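Home & pantry skills, session 2 – bottles, caps, drips

Handout for the evening group. Typed up fast, sorry. Bring it back next time, we add to it.

**Where we left off**

Session 1 was dry goods: jars, labels, what goes on which shelf. Fadwa Chraibi's shelf plan from the Cuneck kitchen is still the one to copy. If you missed it, ask Amedeo Testa for the sheet from January.

Tonight: anything that pours. Sauces, vinegars, oils, syrups. Then how to set up a table to work on them.

**1. Types of closure**

- Screw cap, no insert. Pours fast, hard to stop. Vinegar, cheap oils.
- Screw cap with plastic dripper. Slower. The dripper clogs, esp. with anything sweet.
- Flip-top. Lid stays attached by a hinge, so you can't lose it. Common on table sauces.
- Cork or rubber stopper. Fine for looks, bad for travel.
- Pump. Syrups mostly. Skip unless you use a lot.

Know which one you've got before you pick the bottle up. Sounds silly, saves shirts.

**2. Flip-tops, the main event**

Opening:
- bottle flat on the table, not in the air
- one hand low on the body, holding it steady
- other hand to the cap, thumb under the lip of the lid
- push up until it stands on its own. Don't force it past that point, hinges crack

New bottles often have a seal or pull ring under the lid. Take it off over the table. Throw the ring away right then.

Closing:
- wipe the spout FIRST
- press straight down on the middle of the lid, not the edge
- listen for the click. No click = not closed. Try again
- don't test it by tipping it upside down over your neighbor's notes (Smadi table, you know who you are)

Sticky lid: warm damp cloth round the cap, wait 2 minutes, wipe, try again. Still stuck – hold the closed cap under a warm tap. No knives. No teeth.

**3. Table setup**

Cover the table with something white. Paper or board, either is ok. Drips of dark sauce show up right away and you see how clean your pouring really is. A dark cloth hides everything and you learn nothing.

Bottle in the middle. Leave space on both sides for your forearms. Sleeves: push them up or keep the cuffs well clear, soy sauce on pale fabric is a pain to get out. If it happens, blot, cold water, dish soap, blot again. Don't rub.

Clear off phones, cups, pens before you start.
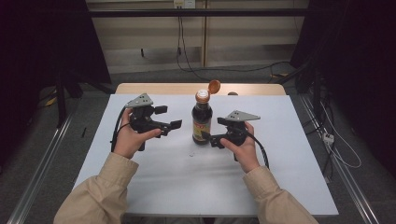

Dark glass is worth a word too. It keeps light off what's inside, good, but makes the level hard to read. Two ways round that: hold it up to a lamp (cap closed!!) or go by weight. We'll do the weight one in class with the Sinex scale. Note down the weight when new, then again each time you check the shelf.

**4. Practice**

Work in pairs, swap after each round.

1. Open, close, click. Slow.
2. Same again with your other hand on the cap.
3. Open, pour 25 ml into the cup, close. Wipe before closing.
4. Pour a thin line onto a saucer and stop clean. Look at the paper after. Any spots, circle them in pencil and put your initals.

Use the 200 ml bottles from the Rirkton crate for rounds 1 and 2, full size ones after that. Small bottles tip over easier, so keep the low hand on.

**5. Storage, quick**

- read the label, it says if it goes in the fridge once open
- soy sauce keeps its taste longer cold
- date the bottom with a marker when you open it
- doors are for things you use all the time, back of shelf for the rest
- stand bottles upright, always, even with a good cap
- wipe the base before it goes back or you get rings on the shelf

**For next time**

Pick one bottle at home. Write down the closure type, whether the lid clicks, and what the spout looks like before you clean it. Half a page is plenty. Bring an old dish towel aswell, we're doing oils and it gets messy.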